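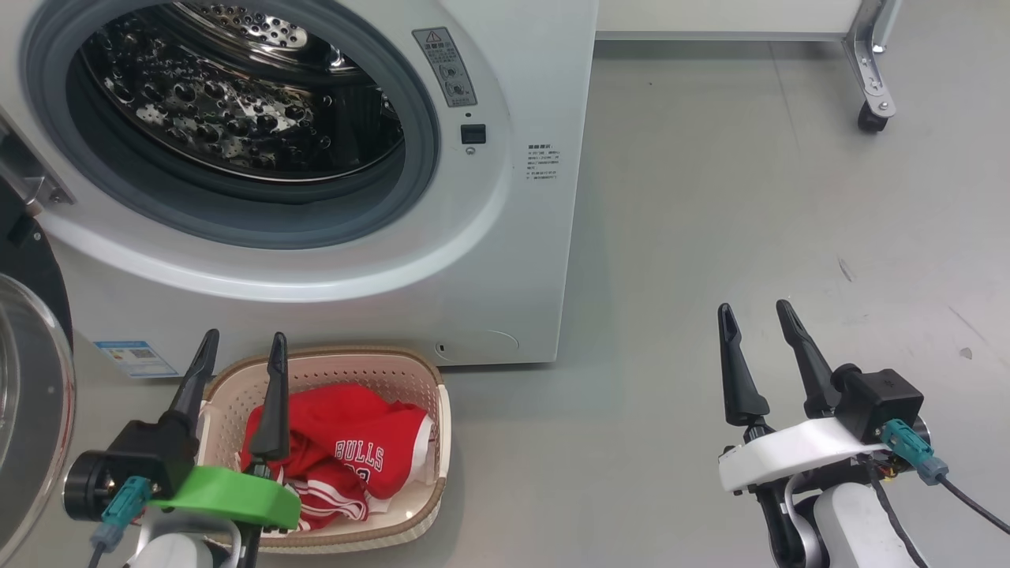

Laundry corner: washer open, drum empty, one red BULLS jersey in the basket.

Hi, I'm Liam Gallagher, and this is my gallery for the Starlow, the two-armed home helper from Grakness that I'm reviewing (slowly, between real chores). I have it on the 4-week trial plan, and laundry was the first job I wanted to throw at it!

The left gripper is over the basket in that shot and the right one is out past the washer, fingers open. I like the slim pointed fingers a lot more than the chunky pads on the Fitzgerald kit I had in January – those were hopeless with anything thin, and I gave up on socks completely. The bright green guard on the left hand is my favorite bit, it makes that side so easy to spot from across the room.

My one gripe so far is the cabling. There's a black cable and some extra wires on the right arm, and I'd love to see all of that tucked away under a cover before I'd pay full price.

Questions about the trial? Write to me at Brekcombe Home Tech, Box 1002 | Updated Wed 19 September | © Liam Gallagher | Back to top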